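Home | Projects | Shop Rules | Open Calls | Contact

Call for participants: hand-held gripper build at the Talell shared workshop

Posted 4/20/19

Talell is looking for people to help build and test a pair of hand-held grippers. The project is called Nellero. It is a shared workshop build, paid for out of member dues and a small parts fund, and it is open to members and non-members. The work runs through the end of June.

The plan is to pick up everyday objects with the grippers by hand, log the motion, and use those logs to drive a small arm that one of our members is building at home. The arm is called Anozie. It has 4 joints working and needs more. The gripper side is further along and that is where we need people now.

What you would do

Most sessions are spent using the grippers. You hold one in each hand and repeat short tasks: move a cup, open a box, put a tool back in a bin, pick up a piece of litter and throw it away. A session is 35 minutes, then a break, then another 35 if you feel up to it. So far we have 969 usable recordings. Many of the early ones had to be thrown out when a marker card got bent or covered, so part of the job is checking the cards before each run and again after.

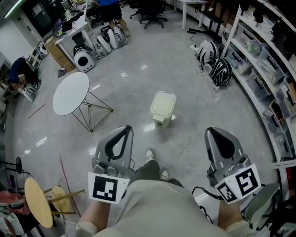 The rest of the time goes to bench work. Fingers wear down and need to be swapped. Cables pull out of their connectors and have to be soldered again. We are also redesigning the handle, which is too wide for people with small hands, and would like opinions from anyone who has had trouble with it. If you can draw parts in any CAD program, say so when you write. If you can't, there is plenty of filing, fitting and labeling to do.

Who we are looking for

You should be 18 or older and able to stand and use both hands for the length of a session. No robotics background is needed. Left-handed people are very welcome, as we have recordings from only a few. For bench work, basic soldering is useful, and we will teach it to anyone who signs up for at least four sessions.

We also have one opening for a person who can write Python and is patient with messy files. The logs are stored by Zolter, a set of scripts that grew along with the project. It works but it is slow, and it loses its place if a recording is stopped early. This part can be done from home.

Pay and costs

Recording sessions pay $37 each, two runs included. Bench work and programming are unpaid, but you get free use of the workshop on the days you help, including the saws and the 3D printers once you have had the safety talk. We cannot cover travel or parking.

Before you come

Wear closed shoes and short or close-fitting sleeves. Take off bracelets and large watches. Bags can be left on the floor by the shelves or the long desk, but please keep them out of the walkway. The floor tape shows where table positions should be, so leave it down even if it looks worn.

How to sign up

Write to us through the Contact page with "Nellero" in the subject line. Tell us which part of the work you want, which hand you write with, and whether mornings or evenings suit you better. We answer within a week and will send a short form to sign before your first session. Sign-up stays open until the June sessions are full.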